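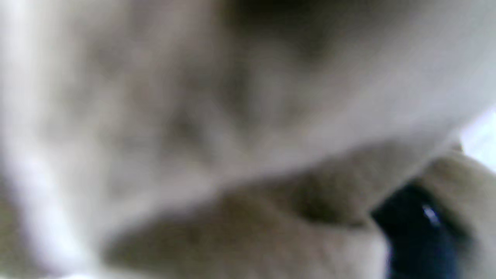
技术简讯:羊绒与细支羊毛织物的起球评定及洗护参数调整

本期纤维护理栏目整理冬季送检中出现最多的一类问题:细支动物纤维织物的起球、毡缩与表面发灰。11月以来,Quartey 检测室收到的相关样品多为针织围巾、盖毯和薄型套衫,送检单上填写的原因集中在“洗后变硬”和“颜色发暗”两项。

一、起球的成因

起球过程分为起毛、缠结、成球、脱落四个阶段。纤维端在摩擦下从纱体中抽出,形成表面绒毛;绒毛达到一定长度后相互缠结;缠结点继续吸入短纤维和尘屑,形成球粒;连接纤维断裂后,球粒脱落。羊绒纤维强力较低,连接纤维容易断,球粒脱落较快。混入锦纶或涤纶之后,连接纤维不易断裂,球粒长期滞留在表面,外观等级反而低于纯羊绒。

纱线捻度对起球的影响大于纤维细度。低捻纱手感蓬松,纤维间抱合力弱,短纤维容易滑出。同一批原料,提高捻度后起球等级通常可以改善,代价是手感变紧、绒面变薄。织物密度的作用与此相似:组织越松,浮线越长,起毛越快。采购时如果只比较纤维直径而不看捻度和组织,得到的判断往往偏差很大。

二、评级时的照明与比对

起球评级依靠目测,结果受光照角度影响明显。浅灰、米白一类低对比度的绒面尤其难评:正面光下球粒几乎没有阴影,细小的毛球容易漏看;侧光角度过低时,绒毛自身的阴影又会被误判为球粒。Iddrisu Agyeman 建议浅色试样一律在评级箱内观察,房间内其他光源全部关闭,并在评级前用软刷沿同一方向轻刷一次,去掉浮毛。刷后静置,再与标准样照比对。

同一试样由两人独立评定,相差超过半级时由第三人复评。三个结果均应保留在原始记录中,不得只抄录最终值。试样的绒毛倒向应在记录单上用箭头标明,否则复评人员无法还原首次观察的方向。

三、表面发灰

送检样品中标注“发灰”的,多数与染料无关。常见原因有以下几种。

洗涤剂残留。中性洗涤剂用量过大而漂洗不足时,残留物附着在鳞片间隙,干燥后使绒面反光下降,触感发涩。处理方法是重新漂洗,不再加洗涤剂。

再沾污。浅色织物与深色织物同浴,脱落的细小纤维和颗粒转移到浅色绒面上,形成不规则的暗斑。此类暗斑多集中在褶皱处,水洗难以完全去除,可在干燥后用刷子和低吸力吸尘口配合清理。

硬水沉积。钙镁离子与皂类形成不溶物,沉积后织物整体偏暗。使用皂基产品的用户应优先排查此项,改用合成型中性洗涤剂后一般不再加重,已有的沉积需要多次软水漂洗。

四、手洗参数

水温设定为20摄氏度,洗液与漂洗水温度保持一致。温差是毡缩的主要诱因之一,前后两缸水温不同,对纤维的影响比洗涤时间稍长更大。织物浸入后轻压,不搓、不拧、不提拉。取出时双手托底,避免湿重将领口和下摆拉长。

脱水采用毛巾卷压。使用洗衣机脱水的,应装入网袋,选最低转速,短时即停。平铺晾干,按洗前测量的尺寸整形,远离暖气片和直射阳光。盖毯一类大件应在铺开后翻面一次,厚处用手背按压检查,未干透不得折叠入柜。

五、除球器的使用

Zoleck 与 Skinon 两种手持除球器本期做了对比试用,由 Jocelyn Buenaventura 操作。两者在平纹盖毯上的效果接近;在长绒面上,Zoleck 的网罩孔径偏大,绒毛进入较多,处理后局部变薄,不建议用于拉绒产品。Skinon 处理速度较慢,对绒面高度的影响较小。两者的刀片均需定期更换,刀片变钝后会拉扯纤维,短时间内产生新的起毛。

除球应在织物完全干燥、平铺无褶的状态下进行。每季除球次数不宜过多,每一次都会带走一部分纤维,织物克重随之下降。一件初始克重每平方米230克的盖毯,反复除球后保暖性会先于外观出现变化,用户一般不易察觉。

六、储存

入柜前必须清洗。皮脂和食物残留是衣蛾幼虫取食的主要诱因,未洗净的部位最先出现孔洞。密封袋可以隔绝虫害,但袋内不应压缩过紧,长期高压会使绒面倒伏,取出后需要蒸汽复原。樟木与薰衣草制品对成虫有一定驱避作用,对已孵化的幼虫作用有限,不能代替清洗。

疑似已有虫害的织物,密封后冷冻处理,取出后在袋内恢复至室温再开封,以免表面结露。随后抖净、刷净,再按第四节参数清洗。

七、送检说明

送检样品请附洗涤记录,注明洗涤剂名称、水温、干燥方式以及是否使用过柔软剂。使用 Urnix 登记表的单位,请将上述内容填入备注栏,不必另附纸页。成品送检不裁样的,应在登记表上勾选“无损”,此类样品只做外观评级和尺寸测量,不做耐磨试验。

下期内容为羽绒制品的钻绒检测与针孔处理。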